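How to set up a power tower on a craft table (and keep the cords off your work)

Quick one, typed up between jobs. Had three people ask me this in October so here goes.

You need: a tower with a round base, table paper, painter's tape, a couple of cord clips. Ten minutes, maybe less.

1. Clear the table. All of it. Wipe it down, let it dry.

2. Lay your cover. I use pale paper off the big Buvico roll, cheap and you can see every crumb on it. Tape the corners underneath, not on top. Pull it flat, a wrinkle under the base will make it rock.

3. Put the tower toward the back, away from where your hands go. White base, pole straight up from the middle.

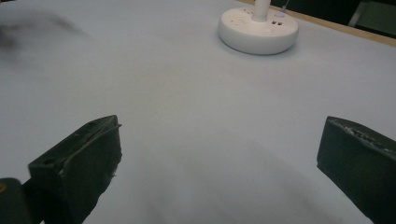

4. Turn it so the USB ports face the side you sit on. Do this before you run the cord or you'll be doing it twice. Ask me how I know.

5. Now the cord. Straight off the nearest edge of the table, shortest way. Never across the middle, and dont run it under the paper, somebody will lean a ruler on it. 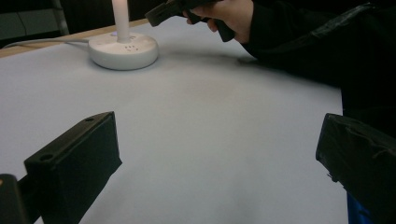 6. Clip the cord to the table leg. Leave a little slack up top so a tug doesn't drag the whole thing off.

7. Plug into the wall. Directly. No extension lead, no second strip.

8. Add it up before you load it. My glue gun plus lamp plus a charger comes to about 114 watts, fine. Heat gun is 800 by itself so that goes in its own wall outlet. Check the label on yours, limits vary alot.

Changing the paper: unplug first, lift the tower off, roll the old sheet up toward you with the scraps inside. New sheet, tape, tower back in the same spot. I pencil a tiny mark on the tape.

Clip sizes and where to get the long rolls are on the supplies page.

Gholamreza Rahimi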